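Pollonier After-School Robotics: Progress Report to the Josadent Fund
Reporting period: January to June
Prepared by Solveig Lundgren, program lead

Summary
The robotics class met twice a week through the spring term. The main student project, a whiteboard tidying arm the students named Kevau, is on schedule except for the grasp detection work, which moved back three weeks.

Spending
The equipment grant was $700. We have spent $472 on servos, a power supply, two replacement motor drivers and marker pens. The balance is set aside for the fall and for travel to the Lui regional meet. We are not asking for a change to the budget lines.

Work completed
Students finished the arm mount in March and wrote the first version of the pick routine in April. The task is to find a marker on the board tray, lift it and put it in a holder. Hjørdis Isaksson taught the vision unit. Her group has labeled 472 of the 500 pictures planned for the training set. The rest will be done before the summer break.

Glare is still the largest problem. The detector sometimes takes a light reflection for a pale marker barrel. The students are now collecting more pictures with reflections in them, and with the pen lying at different angles.

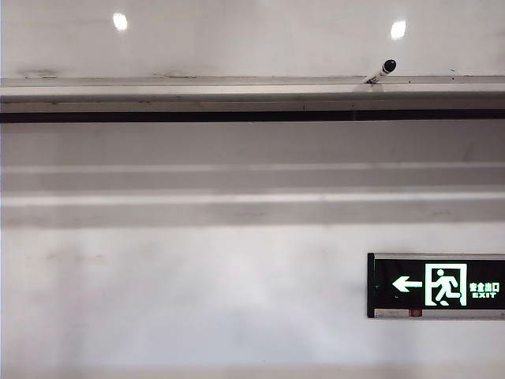 Marker on the board tray, with ceiling glare on the white surface. Exit sign at lower right.

Attendance
Two students left in February when their families moved, and both places were filled from the waiting list. Each session now runs 60 minutes. Parents asked for a later start, so from April we began at 4:15.

Next steps
Finish labeling and retrain the detector. Test the holder with capped pens only. Hjørdis will send the revised fall schedule separately, including the room booking we still need confirmed.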